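Workshop tips: recording hand examples at a small bench

These notes come from the Garnel workshop, where we record examples for the Kinnear grasping set. They are written for people setting up a bench of their own in a spare room or garage. Most of it is ordinary workshop sense. Take what suits your space.

Sort out the background first

A plain white wall seems the safe choice, but a system trained on nothing else tends to do badly once it meets a busy room. Hang something with a pattern on it behind the work. A printed photo backdrop is cheap and folds away. We use one with a picture of shelves on it, full of books, vases and beads, and swap it for another print when a batch is finished.

Don't iron it. A few creases do no harm, and they give the recordings some of the variety you would get in a real home. Do make sure it can't swing. A backdrop that moves in the draught from a door will put movement into every clip that has nothing to do with the hand. Two bulldog clips along the bottom and a strip of wood in the hem are enough.

Check what the wrist camera sees

Before you record anything, look at the wrist view on its own, full size. The view from across the room will tell you very little about it. Check that the fingers and the thumb can all be seen, and that there is a gap between the thumb and the fingers when the hand is open.
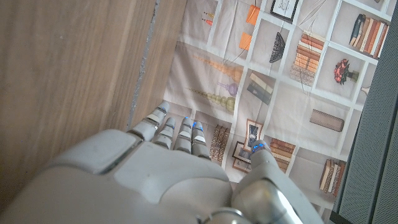 Wrist view with the hand open: four fingers close together, thumb to the right.

If the back of the hand takes up most of the picture, tilt the camera before you move it. A small change of angle goes a long way at this distance. Once you are happy, mark the bracket with a paint pen so that you can put it back in the same place after cleaning. Pencil rubs off.

Wipe the lens at the start of each session with a dry microfibre cloth. Kitchen roll scratches.

Lights and shiny parts

Polished joints pick up reflections from everything in the room, including your shirt. Wear something dull. Turn off any lamp that sits directly above the bench and light the work from two sides with the lamps pointed at the ceiling or a white board.

Fingertip lights are useful as a quick check on where each digit has got to, but they can fool the automatic exposure. Set the exposure by hand and leave it alone for the whole batch. If you record near a window, pull the blind. A batch started at 1015 in bright sun and finished under cloud is really two batches, and should be labelled as such.

Keep the surroundings mixed

Wood, fabric and mesh all look different to a camera and it helps to have more than one of them in view. Leave your ordinary panels and furniture where they are.
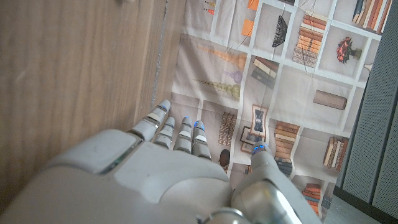

Change the position of the arm a little between takes as well. A hand's width to one side will do. If every take begins from exactly the same spot, the system may learn the spot and take no notice of anything else. We start each take from a slightly different place and write down which way we shifted it.

Recording and naming

Keep takes short. Start with the hand still, make one movement, and finish with the hand still. Long takes are harder to check and you will put off checking them.

Number the takes straight through and never use a number again, even if you throw the take away. Our last batch ran to 2892 takes and we kept 843 of them for the first release. The gaps in the numbering cause no trouble at all. Renumbering did, the one time we tried it, and it took most of December to put right.

Keep the failures in a folder of their own. Fumbles and missed reaches are worth having, provided they are labelled. We use the Udis labelling sheet for this, with a column added for the backdrop. Dellora, the viewer we play the clips back in, will sort by that column if the names are spelt the same way each time.

Looking after the hand

Let it rest between batches. If a finger starts to lag behind the others, stop and look for thread or fluff in the joint — loose fibres from a fabric backdrop get everywhere. A soft paintbrush lifts them out. Don't use oil unless the maker's booklet asks for it.

Keep cables on the outside of the arm, with enough slack for the full turn of the wrist, and tape them in two places. Cloth tape comes off cleanly. Parcel tape leaves glue behind, and methylated spirit will cloud some plastics, so try it on a hidden part first.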